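Research > Robot Learning > Papers > Section 3
6 min read

3.2 Collecting the demonstrations

All demonstrations were recorded by hand-guided teleoperation at the Padoswood bench, with a small camera mounted at the wrist. Three operators shared the work, and each recorded 88 episodes per task. We had planned on more. Teleoperation turns out to be tiring in a way that our grant proposal did not foresee, and after nine episodes in a row most people begin to drive the arm like a rented car.

The wrist view is the only input the policy receives (Figure 2). It shows the gripper fingers at all times and whatever part of the table happens to lie past them, so objects are often only partly visible.
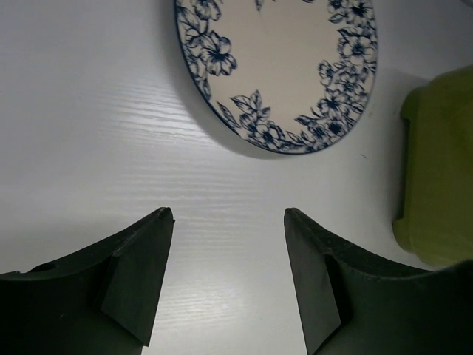 Figure 2. Wrist camera view: a plate with a blue floral border beyond the open fingers, and part of a yellow-green object at right.

Operators were told to approach slowly, to pause before closing the gripper, and to keep going after a poor approach. The last rule was the hardest to enforce. Skilled people dislike being recorded making a mess, and Tiongson restarted 11 episodes before we disabled the restart key. Recoveries are worth having – a policy trained on flawless driving has no idea what to do once it has drifted.

Episodes were labeled by Ignacio and checked by Fajardo. Where the two disagreed on whether a grasp counted as a success, we kept the episode and marked it as disputed. The disputed set is used in Section 5.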